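4.3 Failed grasps

Of 500 pushbutton insertion trials, 70 ended in a protective stop. The parts were a green and a red switch and an orange and black enclosure (Figure 4). 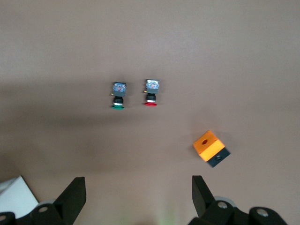

Ajith Warrier
Research Engineer, Janevski

Most stops came from the approach step — the arm went too low and the force limit tripped.

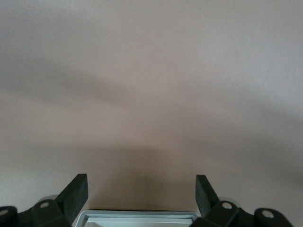
We raised the approach height in April and repeated the test. The stops became rarer, but missed grasps did not.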